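Takutent Boards > Shop Floor and Lab Automation > Staffing and Workflow

Thread: Two-arm cell on rack handling, what happened to your bench people?

rackfeed_oh
Posts: 444

We are a small test lab, 28 people across two shifts. Most of our volume is rack work: small metal blocks go into slotted racks, racks go to test, blocks come out, get sorted, go back. In November we finished the paperwork on moving part of this to a two-arm cell. Integration was done through Ballanon, cell software is Nirkov.

I am not asking which arm to buy. I am asking what the job looks like afterward for the people who used to load racks by hand. Management has told us "no reductions" and I believe them for now. What I can't get from anyone is a description of the day. Who stands where, who owns the count, who signs for a misload.

Last month we hand loaded 3,678 blocks on day shift. If the cell takes most of that, I have four technicians whose job description is a sentence that no longer applies.

torque_ledger
Posts: 2,267

Been through this at two sites. Short version: the loading goes away and the staging stays. Somebody still has to bring racks to the table, square them up, clear the reach area, and take them off again. At our first site we assumed staging was free because it used to be part of loading. It took up close to half of one person.

Second thing, your misload signature. Decide it before startup. We left it open and for two months every misload was logged as "cell," with no name and no cause. That made the log useless for fixing anything.

bench7
Posts: 61

I was one of the technicians, so take it from that side. My hands feel better. I used to load racks five hours a day and my right thumb was bad by the end of the week. That part is a real gain and I would not go back.

What I lost was knowing the parts. When you handle every block you notice a burr, or a lot that runs a little heavy. Now I look at racks and a screen. Our reject rate at incoming inspection did not change, but the informal catches stopped, and those were never in a report, so there is no number to show anybody.

torque_ledger
Posts: 2,267

If they were never in a report, you can't say they stopped catching anything that mattered. I have heard this at both sites. When we went back through customer returns there was no change after the cell went in.

bench7
Posts: 61

Returns lag by most of a year for us. You had data for how long?

torque_ledger
Posts: 2,267

Seven months. Fair point. I would still want a logged catch before I put a person back on it.

rackfeed_oh
Posts: 444

Useful, both of you. For reference, this is the kind of work I mean. Rack on the table, one arm on each side.
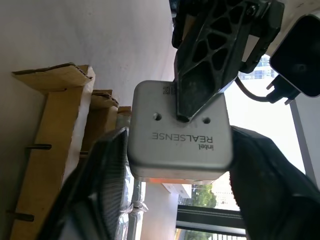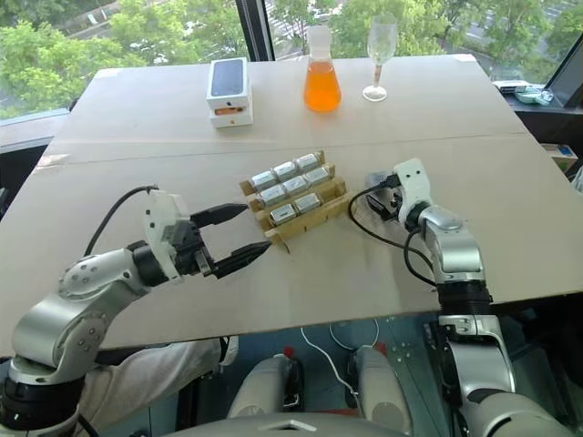
Our current plan is one technician per shift assigned to the cell, with three duties: staging, count verification at rack change, and first response on a stop. The other technicians move to incoming inspection and test prep. The open question is whether the cell technician stays at the table or covers a second bench at the same time. Management wants the second bench covered.

usmani_line3
Posts: 132

We tried the split coverage at the Usmani plant. Stops were short, usually under a minute to clear, but the technician had to walk over, read the fault, clear it, restart, walk back and find their place in the other job. The second bench ran at a little over half its normal rate and errors there went up. The cell looked great on the dashboard. The cost showed up under another cost center.

If you have to do it, give the second bench work that can be dropped in the middle without harm. Labeling is fine. Anything with a torque sequence or a timed step is not.

mfg_skeptic
Posts: 890

I will say the unpopular part. "No reductions" means no reductions this year. When two people leave and the positions are not refilled, that is a reduction. It happened at my site over 14 months and was never announced. I would get the planned headcount per shift in writing before anyone signs a new job description.

torque_ledger
Posts: 2,267

That is a staffing complaint and would apply to any process change. We cut a bench once by switching to a better hand fixture. No robot involved.

mfg_skeptic
Posts: 890

Agreed, and I would have asked for it in writing then too.

rackfeed_oh
Posts: 444

I asked this morning. The answer was that planned headcount is "reviewed quarterly." I have requested the current number per shift as a baseline. Will post if I get one.

Separate question on pay grade. The cell technician will be trained on fault recovery and basic teach edits. Did anyone's grade change?

bench7
Posts: 61

Mine did, one step, after six months of asking. The argument that worked was a list of every task I did in a two-week period that was not in my written description. Teach point corrections were on it 19 times. Start that list on day one. It is much harder to rebuild later from memory.

usmani_line3
Posts: 132

Ours did not change, and we lost two trained people to a competitor who paid for exactly that skill. Retraining took most of a quarter. Nirkov fault recovery is not hard, but the messages are vague and you only learn which ones to trust by seeing them repeat.

On the count: do not let the cell be the only count. We do a manual count at each rack change, written on the traveler, before anyone looks at the screen. The two disagree a few times a month. Most often the screen is right and the person was tired, but you want both numbers on paper when a customer asks.

torque_ledger
Posts: 2,267

Second that. Same practice here. Add the rack ID next to the manual count or you will be sorting travelers by handwriting.

rackfeed_oh
Posts: 444

Revised plan going to my supervisor:

Cell technician stays at the cell for the first eight weeks, no second bench.
After that, labeling only as secondary work.
Manual count and rack ID on the traveler at every change.
Misloads signed by the cell technician with a cause code, "unknown" allowed but tracked.
All four technicians rotate through the cell and spend one shift in ten hand loading.

The last line is for bench7's point. I can't prove that it catches anything, but it keeps the skill available for when the cell is down, and that reason will get approved.

bench7
Posts: 61

One in ten is thin, but it is more than we got. Keep a column for what they notice while hand loading. Then torque_ledger gets his logged catch.

torque_ledger
Posts: 2,267

I would read that column. Post it after the first quarter, including if it is blank.

mfg_skeptic
Posts: 890

Is the rotation in the job description or only in the plan? Ours was in the plan and it was dropped the first time we had a backlog.

rackfeed_oh
Posts: 444

Only in the plan at the moment. I will move it into the job description before it goes up.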